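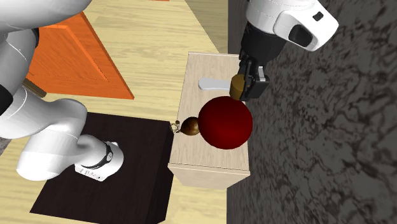 What do you need to hold constant when you compare two grippers in simulation?

The arm, the mount, the starting positions of the objects, the camera views and the controller gains all stay the same, and the only thing that changes is the hand. If the second gripper is longer than the first, the tool point has to be moved to match, and that counts as part of swapping the hand.

Opening (two minutes)

Good morning. I'm Solange Brito, I work on the simulation side at Mendonça, and Dirceu Camargo did the gripper models and most of the controller work. He's in the second row and will take the contact model questions.

Say what the talk is: two grippers, one arm, one simulated bedroom, same tasks. The Zevberg and the Doltar. We wanted to know which one to buy for the lab, and we had until the end of April to decide.

Say what the talk isn't: there is no learned policy here. Everything was scripted grasps with a standard controller. People always ask, so get it out early.

Slow down on this part. Last time I gave it I was through the opening before the back rows had sat down.

Why a bedroom and not a bench

The usual setup for this is a flat table with blocks on it. We did that first, for a week. Both grippers picked up every block and we learned nothing we could use.

So we moved to a furnished room. The arm is fixed on a dark box next to a piece of wooden furniture, and the objects sit on top of the furniture. There's a bed on the other side. It gives you a working area with things close by to hit, and a surface that is narrow for the size of what's on it.

Mention that the box mount is fixed for all runs. We did not tune the base position for either hand. Somebody from the Eltemmont group asked about this by email and it's a fair point: a different base position could favor one gripper. We haven't tested that.

The objects

Don't read out the whole list. Pick three.

The big red one is there for opening width. It's smooth and rounded and takes up a lot of the surface. The Doltar can get its fingers past the widest point. The Zevberg can't, and has to grip above it, which means gripping on a slope.

The small looped ornament is there for fingertip precision and, to be blunt, to make the collision mesh suffer. Thin loops are hard for the contact solver. More on that later.

The long gray one with rounded ends is there because it's low and flat. To get hold of it, one finger has to go down beside it without touching the surface first. It can be gripped across the narrowed middle. Dirceu's first script aimed for the wide end and we lost a day to that.

Numbers for this section: 770 grasp attempts in total, 678 kept after screening. The rest were thrown out when the objects moved before the arm did, or when the solver went unstable in the first second. Of the 678, 144 were on the big red object. That's the set I trust most.

If asked: the screening was done by a script, the same rule for both hands, and we fixed the rule before looking at the results.

What we measured

Three things per attempt.
Did the object leave the surface and stay in the hand for the hold period.
Did any part of the arm or hand touch something other than the target.
How far did the object move between first contact and closed fingers.

The third one turned out to be the useful one. Two hands can both get a lift and still behave very differently. The Zevberg tends to push the object a little before it closes. With a ball shape on a narrow top, a little is enough.

Results, short version

The Doltar was better on the big red object. The Zevberg was better on the small ornament and on the egg-sized pieces. On the long gray one they were close enough that I wouldn't base a purchase on it.

Unwanted contacts were more common with the Doltar, and nearly all of them were with neighboring objects. It's a wider hand and the room is crowded. If your objects stand well apart, this result won't apply to you.

Pause here for questions on results. Then move on, even if there are more.

Controllers

We ran 6 gain sets. Dirceu picked them before the runs, from soft to stiff, and both grippers got all of them.

Main point: the ranking of the two hands changed with the gains. With soft gains the Zevberg came out ahead overall, with stiff gains the Doltar did. If we had tested with only one set we would have written a confident report and been half wrong.

The reason, as far as we can tell: soft gains let the wrist give a bit when one finger touches before the other. The Zevberg benefits more from that. The Doltar fingers have some give of their own, so a soft arm plus a soft hand means the grasp point wanders.

Dirceu wants me to add that the gains apply to the arm joints only. The finger force was the same for every run with a given hand, set at the middle of the range in the maker's model file.

We also tried switching from joint control to end-effector control for a small batch. It made approach paths easier to write. It made no clear difference to the lifts. I'd leave this out if we're running behind.

Cameras

Two kinds of view matter for this work and they do different jobs.

The steep view from above the arm is for checking where things are across the surface. Its weakness is depth. On the opening slide the gripper's left side touches or overlaps the brown cylinder, and from that view alone I can't tell you which. We had a whole afternoon of arguing over stills like that before we started logging contact flags and stopped using our eyes for it.

The lower view takes in the furniture, the arm base and the bed together. The hand in the next slide is holding nothing, and there's open space between it and the objects to its left. Gaps like that are easy to check from this side. It also shows the orange-brown cup-shaped object against the wall, clear of everything under it. From straight above, height is the thing you'd miss.

Point at the floor between the furniture and the bed. The spider-like robot figure standing there is inside the collision check like everything else, so a path that swings low on that side gets flagged.

Tell people: save both views for every attempt. Disk space is cheap. Rerunning a batch to get a camera angle you skipped is slow, and if your seeds aren't logged you won't get the same attempt back anyway.

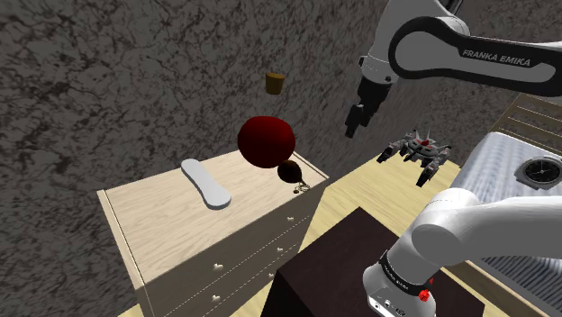

Things that went wrong

The tool point. The first time we changed hands, we left the tool point at the old length. The fingers went into the surface on nearly every low grasp and we blamed the gripper model for two days. Now there's a check at startup: move to a known point, read the fingertip position, stop if it's off.

The ornament mesh. With the full mesh, the solver slowed to a crawl. With a convex hull, the loops were filled in and both hands could grip it easily, which made the result worthless. We ended up with a set of small convex pieces. It's still not right. Treat the ornament results as a comparison between the two hands and don't quote the lift rate by itself.

Friction. We used one friction value for all objects. Real glossy things and real wood don't have the same friction. I'd like to redo this with a range of values.

Finger linkage. The Doltar model came with its linkage as a closed loop, and our simulator didn't like it. Dirceu replaced it with a set of coupled joints. He compared finger positions between the two versions and they agreed well when the hand is free. Under load we don't know. This is the weakest part of the work – please say so out loud and don't rush past it.

What we bought

The Doltar, with the second-softest gains as the default. The deciding factor was that most of our planned work uses larger household objects. If we were sorting small parts I'd have gone the other way.

We have it on a real arm now. It's been mounted since Monday and I have no real-world results to show. If someone asks for a video, there isn't one yet.

If you want to do this yourself

Start with few objects and get the logging right before adding more.
Fix the rule for throwing out bad attempts before you see any results.
Run more than one gain set for each hand.
Check the tool point after every hand change, including when you change back.
Log contacts as data. Use the pictures to find out why an attempt failed.
Keep the base mount where it is until the comparison is finished.

Likely questions

Why not a suction gripper? We looked at one. The ornament and the rougher objects rule it out for us.

Did the camera feed into control? It didn't. Object positions came straight from the simulator. Adding vision would have mixed two comparisons together.

How long did the batch take? A long weekend on one workstation, not counting the reruns after the tool point mistake.

Can we have the files? The scripts and gain sets, yes, ask Dirceu. The gripper models came from the makers and we can't pass them on.

Leave the gain set table on the screen during questions. Hand the microphone to Dirceu for anything on the linkage.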